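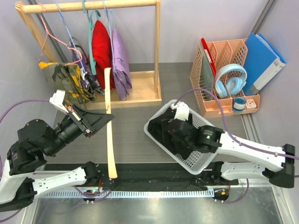
The Kulon bench, right arm in the basket.

Operators wanted, clothes handling, Prurkira

We need people to drive two robot arms by hand so that a learning system can copy them. If you've read that robots already fold laundry, come and spend an hour with a crumpled black garment and see how you feel afterward.

So far we have 1,523 recorded runs. I'd throw out a good share of them. The sales deck says the model "understands fabric." I haven't seen it do that, and more sloppy runs won't help.

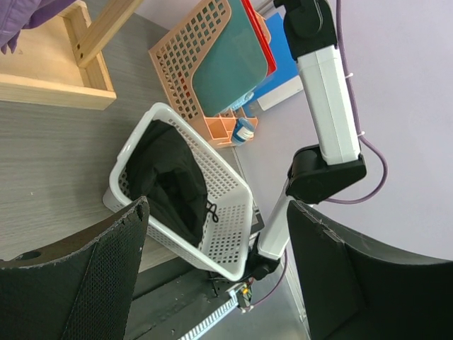
What we want is slow, clean work: pick up the cloth, move it, let go, reset the table, start over. You'll do almost 40 runs a shift and label your own failures. Please label them. The last group marked everything a success and we lost most of September sorting it out.

No robotics background needed. Steady hands and patience with boring tasks count for more. If you want to do research, this isn't that job, whatever the recruiter told you.

We have 13 places. Write to Afroza Gunawardena at the Weerasinghe office by 22 July 2022.

Shares: 13

Comments (2)

Prasanna Rathnayake: Did this at Cevix. My wrists hurt by lunch. Are breaks paid?

k_dell: So the robot learns the job and then what do the 13 people do?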